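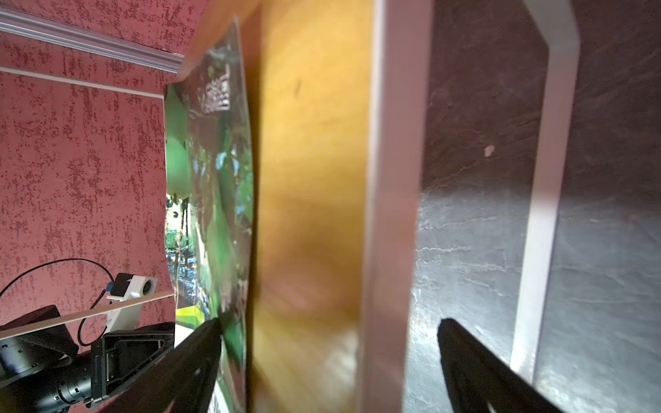
4.2 Flat objects with a printed face

The second group in the inventory is made up of flat, stiff objects that carry a picture on one side. We recorded 463 objects in total across the 15 households, and 35 of them fell into this group. They include calendars, framed prints, gift boxes, board game lids, trays and thin books with picture covers. What they share is a large face, a narrow edge, and a clear difference between the front and the rest of the object.

Household members were asked to put each object where they would normally keep it and to say a few words about the choice. Sessions were held in April and followed the order given in Section 3. We did not tell people which side of an object to treat as the front. Where a session was interrupted, the object was left out of the placement tables but kept in the inventory.

Most objects in the group were stored in one of two ways. Some were laid flat in a pile, usually with the picture up. Others were stood on an edge, either against a wall or between other things on a shelf. Closetti and Brevgate, the two storage layouts we compared, differ mainly in how much room they leave for the second option. Closetti has narrow upright slots, while Brevgate has wide shelves with no dividers. In the Brevgate layout, standing objects often leaned, and people came back to straighten them.

We coded an object as "upright" when it rested on an edge, even if it was tilted. The tilt was coded separately. An object seen nearly edge-on can be hard to code from a single view, and the printed face is then the best guide. In Figure 4 the face is still readable as a glossy picture of green leaves and round green fruit, with a small block of white characters near the top, although the object is tilted and seen nearly edge-on, with a thick white edge strip running down it. Coders entered this as a printed face with a plant subject. They did not try to read the characters.

Subject matter had some effect on where things went. Food and plant pictures were more often placed in or near the kitchen, including when the object itself had nothing to do with cooking. In seven cases the person named the picture as the reason. One said of a tray, "It has lemons on it, so it goes with the plates." We return to these cases in Section 5.

The coding sheet was drawn up by Stijn Claeys and is the same one used for the Tamihana set, with one extra column for the subject of the picture. Blurred or partly hidden faces were coded "unclear."

Figure 4. Flat object with a printed face, coded as upright and tilted.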